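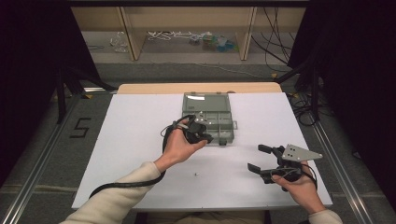

Count the Small Things Separately

Most papers on robot manipulation report one success number. You get a table, a row for each method, and at the right side a percentage in bold. I have written tables like that myself. I think we should stop doing it for work on small parts, and I want to explain why using a result from our own group that I found hard to report fairly.

The task was sorting. A person sits at a white table with a gripper in each hand, picks up small parts, and puts them in a plastic box with compartments and a lid. The grippers are the hand-held kind, with a cable coming off them and a metal plate on top. No robot is involved at this stage. The person does the task, the recording is used to train a policy, and the policy later runs on two arms carrying the same jaws. Many labs now collect data this way and I have no quarrel with it. It is faster than teleoperation, and people are less clumsy when they can feel the part through the handle.

We call our version of the training recipe Erell. Wagner Vasconcelos wrote most of it. The idea is simple. In a normal recording, the long reach across the table takes up most of the time, and the moment when the jaws close takes up very little. A policy trained on all of it evenly becomes very good at reaching. Erell gives more weight to the short stretch before and after the jaws close, and it does that from the jaw width alone, with no hand labeling.

We recorded 500 demonstrations and trained two policies on them, one with the weighting and one without. Then we ran each policy for 200 trials on the arms. Erell was better. The gap in overall success was large enough that we could have written it up in one sentence and gone home.

Conceição Vieira asked for the trials to be split by part size before anyone wrote anything. This took her most of a Wednesday, going back through the video. On parts longer than a fingertip, the two policies were close to each other. On the smallest parts, almost the whole difference showed up. So far that sounds like good news for the method, and at first I took it that way.

Then she split the small parts again, by how the failure happened. The plain policy mostly failed by closing in the wrong place. Erell mostly closed in the right place and then lost the part on the way to the box, or got it to the box and dropped it on a dividing wall between two compartments. We had moved the failures to a later step. More trials got through to the end, and that was a true improvement, but the thing we had claimed to fix was picking, and the thing that now limited the result was placing. The single number hid that. It would also have sent the next student off to work on picking again.

I have heard three replies to this when I bring it up, and I'd like to take them in turn.

The first is that readers can work it out from the video. They can't. A project page shows a handful of clips, chosen by people who want the paper accepted. Even a full set of videos is no help to somebody with an evening to read six papers. If the breakdown matters, the authors should do it, because they have the logs and the patience.

The second is that splitting the trials leaves too few in each group. This is a fair point. When we cut 200 trials by size, and then by type of failure, some of the groups got small and I would not bet on the exact percentages. But the weakness was there before we split. A single average over a mix of easy and hard parts is only as steady as the mix. If we had put a few more large parts in the tray, both policies would have looked better and the gap would have shrunk. If we had used only the smallest screws, both would have looked bad and the gap would have grown. We picked the mix on the morning we set up the table. That choice had as much effect on the headline number as some of the design choices we spent two pages on.

The third reply comes from Terence Inskip, who builds sorting cells at Plumetel and has to make these things run in a plant. He told me he doesn't care which step fails. A part in the wrong place is a part in the wrong place, and his customer counts it once. I understand that, and for an acceptance test he is right. A research paper is a different document. Its job is to tell the next group where to push. When Terence buys a method he wants one number, and when he has to fix it at 5 in the morning he wants the breakdown like everyone else.

There is a related problem with the human side of the data. We tend to treat the demonstrations as correct because a person made them and the part ended up in the box. Oğuzhan Kozan went through 90 of ours and marked every one where the person had to regrasp. There were 30. That is a third of the sample, from people who had practiced. On small parts a hand-held gripper is a poor substitute for fingers. Both hands are occupied, the jaws are thick compared with the thing being picked up, and the part can slide on a smooth tabletop. People cope by nudging, waiting, and trying again. All of that goes into the training set. Some of it is useful, as the policy does learn to try again. Some of it teaches the policy to hesitate at the worst time, and a method that gives extra weight to the moments near jaw closing gives extra weight to the hesitation too. I suspect this is part of why our transport failures went up, but we haven't tested it and I don't want to claim it.

What I would ask for is modest. Report success by stage: reached, closed on the part, carried it, released it in the right compartment. Report it separately for the smallest class of object you used, and say how small that was. Say how many of the demonstrations contained a regrasp, or admit that you didn't check. Say who chose the mix of objects and when. None of this needs new hardware. For us it cost a few days, spread over November, and most of that was agreeing on what counts as "carried."

That last part deserves a warning. Nuno Seixas and I disagreed over trials where the part slipped down inside the jaws but stayed there. He counted them as carried. I didn't. We ended up counting them as carried and listing them in a footnote, and a reviewer will probably dislike the footnote. I would still take a paper with that argument in it over one where the question never came up.

We have rewritten our results section along these lines. Erell looks less impressive in it than it did in the first draft. The bold percentage is still there, in the last row, under the four rows that explain it.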